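Ploketo Cups: a small wrist-view dataset and policy for nesting cups

README, last touched 2/28/21

Hello, and thank you for stopping by! Ploketo Cups is the data, the training code and a couple of trained checkpoints from our work on teaching a robot to put one cup inside another by looking only through the camera at its own wrist. There is no overhead view and no depth sensor, and the policy is never told where the cups are. If you came for the numbers, they are under Results, and if you came to train something of your own, you can jump to Getting started, though we'd be glad if you read the notes on known problems first (they will save you an afternoon, we promise).

What is in the release

The release has 4000 demonstrations, each one a short recording of a person guiding the gripper through the task. For every time step you get the wrist image, the gripper pose relative to where the episode began, and how far the fingers are open. Every episode also carries a one-line instruction such as "put the pink cup in the blue cup," and a flag saying whether the person who recorded it considered it a success. We kept the failures in. They are useful for training a success detector, and if you don't want them the loader will drop them for you with a single option, keep_failed=False.

Episodes are grouped by the place they were recorded. We named the groups Drollari, Plevbridge and Vuorinen, and the whole Vuorinen group is held out for testing. Please don't train on it if you plan to compare against our numbers, tempting as it is when you are short on data.
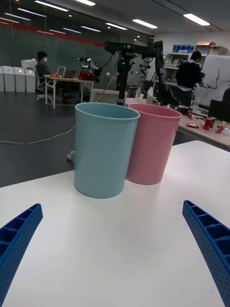
Our central question was how much a policy can learn about where two objects sit relative to each other when the view keeps moving with the hand. Early versions regressed an absolute target position, and they did fine until the robot started from somewhere new, at which point they fell apart in rather dramatic ways. The released version predicts a short chunk of relative motions instead, always measured from the current gripper pose, and it plans again before the chunk has run out. Starting views with one cup partly hiding the other, like the blue cup overlapping the pink one, are the ones we cared about most, as the policy has to work out which rim is nearer from a single color image. The fingers stay visible at the bottom corners too, and we left them in on purpose: when we masked them out, the policy got noticeably worse at judging how wide to open. Backgrounds are left alone as well, with people, desks, shelves and all, and the only thing we do to the pictures in training is a random crop and some color jitter.

Results

On 200 trials with starting positions the policy had not seen, the relative-motion policy succeeded 89 percent of the time. A trial counts as a success only if the named cup ends up inside the other one and both are still standing when the gripper has backed away. Most of the failures are near misses, with the moving cup catching on the rim and tipping over. We ran the full set with 3 random seeds, and the scores for each one are in results/seeds.csv, along with the exact starting poses in case you want to set up something similar on your own table.

Getting started

Unpack the archive, install the packages listed in requirements.txt, and run

python check_data.py --root PATH_TO_DATA

which reads through every episode and complains about anything missing. Then

python train.py --config relative_chunk.yaml

should give you a policy close to ours. Training takes around 3 days on one ordinary GPU, and you can stop and resume it whenever you like. The older absolute-position setup is still there as absolute.yaml if you would like to see it struggle for yourself.

Known problems

The pose track drifts a little in long episodes, mostly when the wrist was turned quickly. Some of the Plevbridge instructions swap the two cup colors; the ones we caught are listed in errata.txt, and the loader fixes them by default. Clear cups are not covered at all, and the policy treats them about as well as you would expect. We also have no outdoor recordings.

People show up in the background of many recordings. Please don't use the data to identify anyone or to study their behavior.

What comes next

We hope to have a second release in September with stacks of more than two cups and with proper camera calibration files for each group. If you find a broken episode before then, please open an issue with the episode name and the time step, and we will add it to the errata.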